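January 3, 2019
Clodden workshop, back bench

First day back. Heating off since before the break so everything stiff, incl. me. Kettle on, then straight to the fruit packing job for Flisdale.

Tray stock: counted what's on the shelf, 363 flat, all the old Ditbridge pattern. New pattern not here yet. Chase tomorow. Carry on with old ones meanwhile, the cut is the same apart from the corner.

Things to sort on the tray:
- fruit rolls if the bench gets knocked. Not bad, but enough to bruise the soft stuff
- corner fastener wants looking at each time before filling, one from the July batch had a sharp end
- walls bow out if left near the heater. Keep them at the door end

Tried tissue under the fruit this morning. Looks nice, slides about, no use. Tried the thin foam: better, but Flisdale want card only so that's that. Maybe a folded card strip down the middle? Cut a couple after lunch from scrap, 24 cm, a bit long, trim to suit. Will have another go when the knife has a new blade, the present one tears more than it cuts.

Bench top: speckled one stays. Easier to wipe than I expected and the trays don't skate on it like they did on the painted one. Needs its edge sanding, caught my sleeve twice.

Two fruit to a tray for now. Mendoza order says to leave space round each piece and I'd rather get that right before cramming more in. Their sheet also asks for 100 trays in the first lot, so we have the card for it whatever happens with Ditbridge.

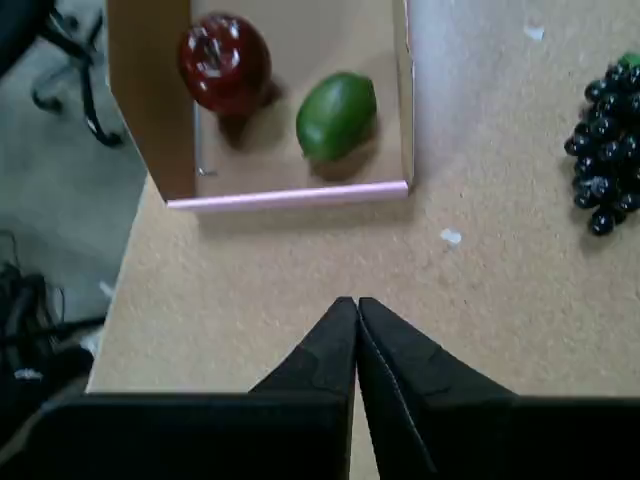 Open tray on the speckled top, two fruit in, pink rim to the front.

Pink rim: keep it for the trials, easy to tell which way round the tray goes. Ask Flisdale if they mind the colour.

To do
new knife blades
sand bench edge
ring Ditbridge re new pattern
move trays away from heater (agian)
eat or bin the bruised ones, not leaving them over the weekend like last time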